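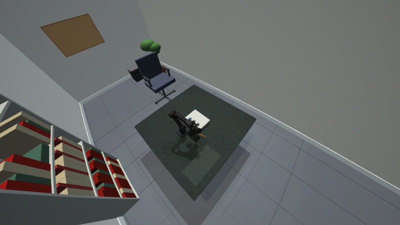
I like to start a fresh Bastik task with the simulated desk, before going anywhere near the Pelov arm on my bench. You get one arm, one target and loads of bare green desktop! With the gripper this close to the orange pencil, I slow way down on the stick.

Reading time: 2 min

Home | Setup | Recording | Export

3. Press Record, drive the arm, press Stop. Keep each run as one file.

Note: my first set had 268 runs and I still wanted more.

4. Switch to the side view and replay every sixth run or so.

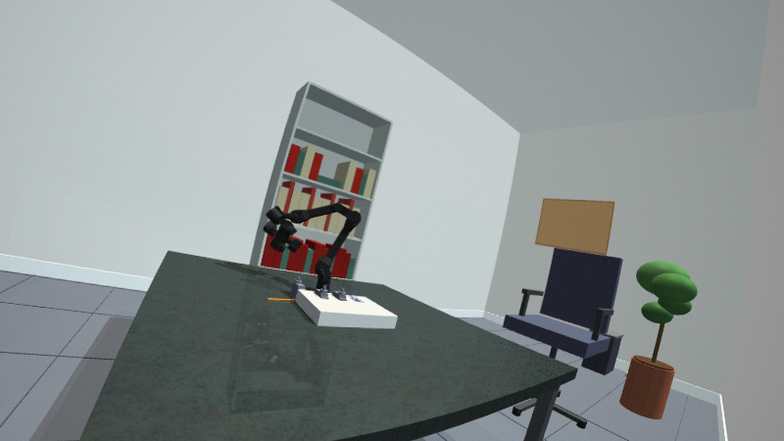

5. Delete the duds, then export to Venex.

Caution: export locks the set (I learned this the hard way).

Related
Naming your runs
Moving from Esteban to Bastik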